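Noémi Dudás
@noemi_builds · 2020-12-11

1/ OK robot people, I have a failure story and I love it. Our two-armed folding setup spent most of this week trying to pull clothes apart. We found the cause last night and I haven't stopped grinning.

2/ Background for new followers: Ferenc Somogyi and I are teaching a pair of arms to fold laundry on a sofa. Not on a nice flat lab table. Sofas are soft, they sag, and they're where laundry ends up at my place, so sofa it is!

3/ The software side we call Clodex. It plans for both arms, and each gripper has a force cap so it can't yank. The cap matters a lot. Two arms holding one shirt can fight each other and neither one knows the other is the problem.

4/ Monday everything looked great. Then on a cotton tee, the stretch step just kept going. The arms got the shirt taut, and then they got it MORE taut, and then there was a small awful ripping noise and Ferenc hit the stop button.

5/ The stop worked instantly, which I want to say loudly. Please wire a real stop button. Ours cuts motor power and doesn't ask the software's opinion.

6/ First guess: bad force reading on the right arm. We swapped the cable. Same thing. Swapped the whole gripper. Same thing. Ferenc made tea and stared at the sofa for a while.

7/ Second guess: the cap was set wrong. Nope, the config said 10 newtons per arm, clear as day. I read that line so many times I could sing it.

8/ So we turned up the logging and ran 200 stretches on an old towel. In most of them both arms behaved. In the bad ones the left arm quit reporting force for a moment, and the planner kept using the last number it had. A nice low number. So it kept pulling!

9/ That's the bug. A stale reading looked exactly like a fresh one. The longest gap in the log was 476 milliseconds, and an arm can do plenty to a T-shirt in that time.

10/ Why did the left arm go quiet? Its force messages shared a connection with the camera images, and when the images got big, force waited in line behind them. My design. I drew that diagram. I was proud of that diagram.

11/ The fix is so small. Every force reading now carries a timestamp, and if it's too old both arms stop and hold. They don't pull, and they don't let go either. Force also gets its own line now, with no pictures in it.

12/ Back to real clothes today, and I picked the red one with the white trim. Slippery piping, a twist down the whole length, two grippers on it at once. My favorite kind of mess.

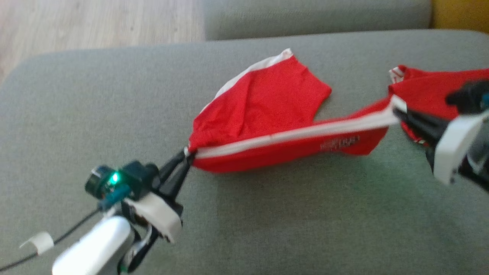

13/ What I'd check on your own two-arm rig

Unplug the force sensor in the middle of a slow move, with something you don't care about in the grippers. If the arms keep going, you have our bug.

14/ Then make the data late instead of missing. That's the sneaky one. We had a check for "no sensor" from the very first day and it never fired, as the sensor was there the whole time, just slow.

15/ Still open: when the arms stop and hold, the cloth sometimes slides out of one side and we have to start the fold over. Ferenc wants a slow release. I want a regrasp. We're going to try both and argue with data.

16/ The torn tee is pinned over my desk. If you've had two arms fight over something, reply and tell me what it was, I want to hear all of them!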